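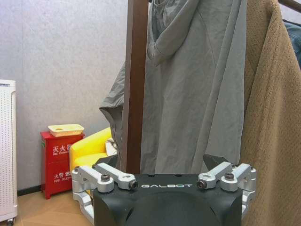 Chapter 9
Fame, Memoir and the Public Body

Celebrity memoirs are often read as gossip, but they are also a record of how an industry treats the people it sells. This chapter looks at what happens when a performer's weight, age or health becomes a regular subject of news coverage, and at how performers answer back.

The main case is the singer Preben Thygesen, who spent 20 years with the pop group Ilitz before he left to record alone. His memoir, Flerkadberg, takes its title from the town where he grew up. It runs to 189 pages, and over half of them deal with the press.

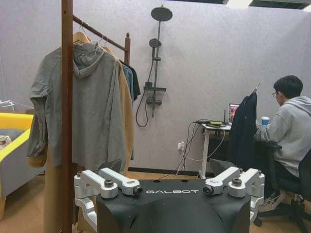 Thygesen writes that he stopped eating before photo shoots in his second year with the group. His label, Prirard, had never asked him to lose weight in writing. The pressure came through small remarks - a jacket ordered one size down, a joke from a stylist - and he did not see it as pressure until much later.

Two magazines covered the same tour in March. One praised him for looking fit, and the other asked if he was ill. Both used photographs from the same concert in Olmedo. We will return to these articles when we discuss how captions steer a reader. 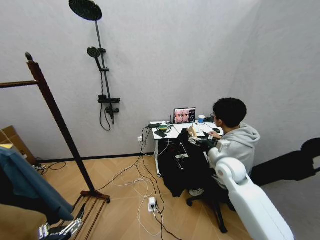 Laptop and paper cup on a small white desk.

As you read the extracts, keep the date of each one in mind. A memoir is written long after the events, and its author knows how the story came out. A news item does not have that advantage. 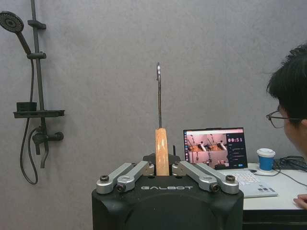 Why do celebrities write about their health in memoirs when they have refused to discuss it in interviews?

A memoir gives them more control over the wording and the timing. In an interview, the reporter picks the questions and an editor picks the quotes.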